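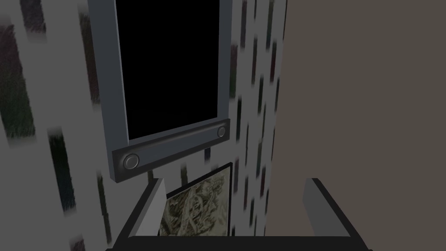
Simulated wrist view: open fingers, panel with two round knobs behind.

Zanbridge Two-Finger Gripper, Simulation Package
Rules for use in test cells

The package contains the gripper model, a collision model and a rule file. Rule files are read at startup. A run will not begin if a required value is missing.

Approach rules
Set a clearance zone for every fixed surface, including walls, cabinet sides and wall-mounted items. The default zone is 70 mm. Inside the zone, speed is limited and the fingers may not change width. Knobs and handles must be listed by name before contact is allowed. Contact with an unlisted part stops the run and writes a fault to the log.
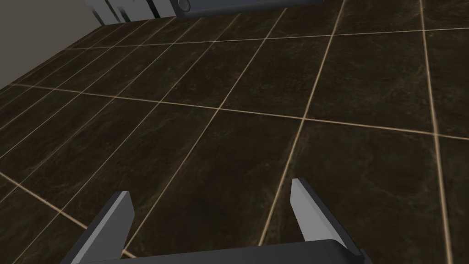

Fingers held apart over a tiled floor, nothing gripped.

Floor rules
Floors are treated as no-contact surfaces unless a pick from floor level has been approved in the rule file. Check the floor height against the room model, not the texture. Grout lines in a texture have no depth and must not be used as a height reference.

Logs and review
Each fault record holds the joint positions, finger width and the rule that was broken. Records are kept for 232 runs, then overwritten. After 3 faults under the same rule, the cell locks until a reviewer clears it.

Supplied with
Rule file template, revision 7
Valimton log reader
Setup notes by Radomir Grgić

Rule file last changed 6th July. Send corrections to Margus Juška, Zanbridge product support.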